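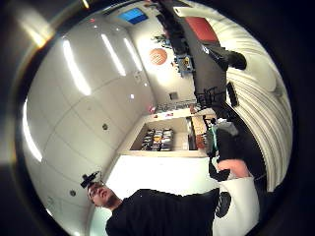 By Ekow Fiadzo, Communications Office, Cener

PRULEVSTEAD – Cener has reopened the shared workroom on the upper floor of its Prulevstead building and will make it available to residents, clubs and small businesses beginning in March. The room can be reserved for classes, craft sessions, meetings and study groups.

The space had been used mainly for storage in recent years. Under the reopening plan, stored items were sorted, kept materials were given a fixed place, and the floor was returned to tables and chairs. The room keeps its white paneled ceiling and long fluorescent lights, which users of the old study hall will remember. A white cabinet now holds shared items, and groups are asked to return anything they borrow before they leave.

"People asked us for a plain room with good light and a table they could work at," said Eoin Gilmartin, director of community facilities at Cener. "We listened to that request. The room is simple to use, and we intend to keep it that way."

Cener received 422 responses to a survey on the use of its building. Respondents most often asked for table space during the day and for basic cleaning supplies to be kept within reach. Paper towels and cleaning cloths are now part of the standard setup, and each group is responsible for wiping down its table at the end of a booking.
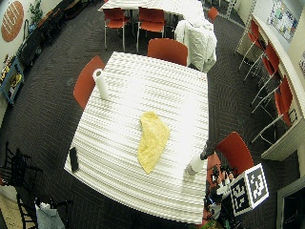 A ridged white tabletop with paper towels and a yellow cloth, with red chairs on several sides.

Funding for the project included a grant of $2,000 from the Agbenyega Fund, which supports the upkeep of shared indoor spaces in the Prulevstead area. The grant went toward seating and supplies. Gumix, a local office furnishing firm, delivered the chairs and advised on the layout at no charge.

"A room like this gets used by very different people in a single day," Gilmartin said. "A sewing circle may leave at noon and a bookkeeping class may arrive an hour later. Clear tables make that possible – and so does a short list of house rules."

Bookings may be made for up to six hours at a time. Regular groups may reserve the room for as many as six sessions in advance, after which they may apply again. Food is limited to covered drinks and packed snacks. Chairs may be moved between tables but must be put back at the end of the session. Personal belongings may not be left in the cabinet overnight.

Reservation forms are available at the Cener front desk in Prulevstead. Groups with access needs or questions about seating should speak with the facilities office before booking.

About Cener
Cener manages shared rooms and learning spaces for residents and organizations in Prulevstead.

Media contact
Ekow Fiadzo, Communications Office, Cener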